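Category: Guides / Standby power / Owner's manual
Reading time: 6 min

Section 4: Bringing the Darken standby generator onto the mains supply

Section 3 left you with a generator that starts, runs and stops when asked. If yours does only two of those, go back to Section 3. This section covers joining the set to a live supply so that the two run side by side, the part of the job engineers call synchronising and the rest of us call the bit with the dials.

You will need the Malinowski panel fitted and tested, the written consent of your network operator, and a second person who can read a meter out loud. Panel covers stay on throughout. If a step seems to need a cover off, you have misread the step.

CAUTION: Closing the breaker when the generator and the mains are out of step can wreck the coupling, the windings or both. The warranty has a paragraph on this subject and it is not a sympathetic one.

4.1 Before you start

1. Check that the mode switch on the panel is at MANUAL. AUTO will do most of this section for you, and you should learn it by hand first, for the same reason people are still taught to reverse a car.

2. Check that the generator breaker shows OPEN on both the lamp and the mechanical flag. Where they disagree, believe the flag and ring Usell.

3. Start the set from the panel and let it run with no load for 21 minutes. Put the kettle on. Do not shorten this because the gauge looks right after ten.

4. Read the oil pressure, the coolant temperature and the three phase voltages, and write them in the log at the back of this manual. "All fine" is not a reading.

Note: On a cold morning in December the governor may hunt a little, so that the engine note wanders up and down like somebody looking for the tune. It should settle before the warm-up is over. If it doesn't, stop the set and see Section 9.

4.2 Matching voltage and speed

5. Turn the selector to SYNC. The upper pair of meters now shows the mains and the lower pair shows the generator. (On panels made for the Pokgate depot they are the other way up, for historical reasons which have outlived everyone who could explain them. Look at the labels.)

6. Use the VOLTS raise and lower buttons to bring the generator voltage level with the mains. Press and release. Holding the button down gets you past the right answer very quickly and then back past it again.

7. Use the SPEED raise and lower buttons to bring the generator frequency very slightly above the mains. You want it a touch fast, so that the generator picks up a little load when the breaker closes. If it is slow, the mains will try to drive your engine round like a motor, and the reverse power relay will trip the breaker.

8. Watch the synchroscope, the round dial with one needle. It should be turning slowly in the direction marked FAST. One turn in 18 seconds is a comfortable pace for a first attempt. If the needle is a blur, go back to step 7.
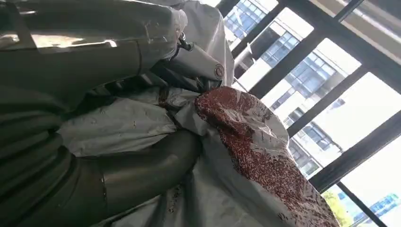 9. Check the sync lamps against the needle. On this panel they are wired to go dark when the two supplies are in step, and bright when they are furthest apart. Plenty of panels do it the other way about, so if you learned on one of those, please un-learn it for the afternoon.

CAUTION: A stationary needle is not the same thing as a needle at twelve o'clock. It may mean that the two supplies are at the same frequency and nowhere near in step. It may also mean a blown fuse. Nudge the speed and see whether the needle moves before you do anything else.

4.3 Closing the breaker

10. Have your second person stand where they can see the generator ammeter. Agree now what they are going to say. "Ooh" has been tried and found to lack detail.

11. Let the needle go round at least three times without touching anything. You are getting used to its pace, and it is giving you the chance to change your mind.

12. Turn the CLOSE switch as the needle comes up to twelve, just before it arrives. The breaker takes a moment to act. Hold the switch over until the lamp changes to CLOSED, then let go.

13. The needle should stop at twelve and stay there. The ammeter will kick and settle. A soft thump from the breaker is normal. A loud bang from the engine end is not, and the red button is to the left of the meters.

Note: The check relay will refuse to close the breaker if you are too far out. You will turn the switch and nothing will happen. Let go, wait for the next turn, and try again. Do not bypass the relay, however well you feel you are doing.

4.4 Taking up load

14. Raise the load at once to the minimum marked on the rating plate. Leaving the set idling on the mains is how reverse power trips come about.

15. Raise it after that in small steps, with a pause at each. The SPEED buttons now control load, as the mains is holding the speed for you. This confuses everybody once.

16. On the larger set, do not go past 162 kW during the first run, whatever the plate allows. Hold there for 30 minutes and take a second set of readings for the log.

17. Compare the three phase currents. They should be close to one another. If one is well adrift, lower the load and find out why before carrying on.

4.5 Coming off again

18. Lower the load in the same small steps until the kilowatt meter is just above zero, then turn the breaker switch to OPEN. Opening it at full load works, in the sense that the breaker opens, but it ages the contacts and startles people.

19. Run the set off load to cool, then stop it from the panel. Leave the mode switch at MANUAL if anyone will be working near the machine, and lock it there.

20. Sign the log. The form has a space for a witness, and it should be the person who was watching the ammeter.

If the breaker trips within a minute of closing, write down which flag has dropped before you reset anything. Usell's support desk will ask you that first, and Sizwe Fourie, who answers most of the calls, will ask it again if you say you think it was the top one.

Automatic synchronising is covered in Section 5. Do not move on to it until you have closed the breaker by hand three times and opened it the same number.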